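I bought my round table secondhand when we moved into the apartment, and I have been slightly obsessed with keeping it nice ever since. It has one of those pale, brushed-looking tops that shows every single ring and smear. For the first year I scrubbed it with anything that came to hand (sorry, table!) and it only got duller. So these are my notes on keeping a light tabletop and white dishes looking decent without spending your whole weekend on it. 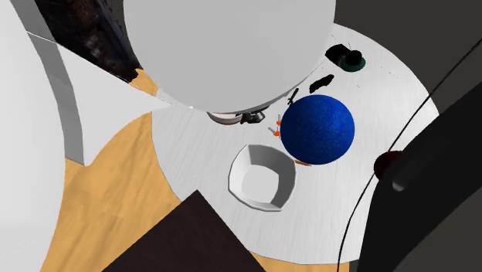

Page last changed: 01/09/2019

First, wipe with the grain. If your table has fine streaks in it, follow them with the cloth, never in circles. I use a drop of plain dish soap in warm water, then a second cloth with just water, then a dry one. That last dry cloth is the part I used to skip, and it makes the biggest difference by far.

For sticky patches, lay a warm damp cloth on top, go make your coffee, and come back. It usually lifts right off. I did try the Lunex spray everyone at my old job loved, but it left a film on mine and I needed two rounds of rinsing to get rid of it. If yours has a different finish you may have better luck – test it underneath first.

Now, bowls. I stack mine with a square of old T-shirt between each one, and I stopped getting those gray scuff marks almost right away. If you already have them, make a paste of baking soda and a little water, rub gently with a fingertip, and rinse well. Go easy on anything with a painted pattern.
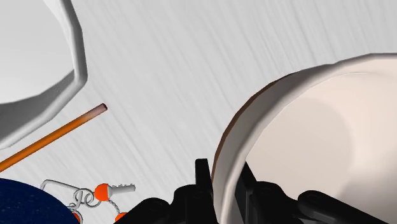

Plain bowls on a pale top

Tea stains are another story. Mine came off after an overnight soak in warm water with a spoonful of baking soda, all except one bowl that needed a second night. I did the whole cupboard in January and it took me nearly 2 hours, mostly because I kept stopping to rearrange the shelves.
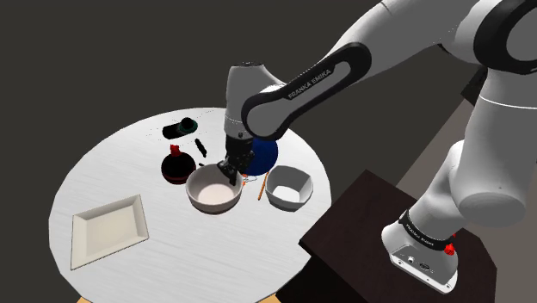
Tried the soak on my old Bakilana bowls and it worked on the insides, but the gray marks near the foot wouldn't budge until I left the paste sitting for a while before rubbing. Also, microfiber leaves lint on my table, so I went back to cotton dish towels.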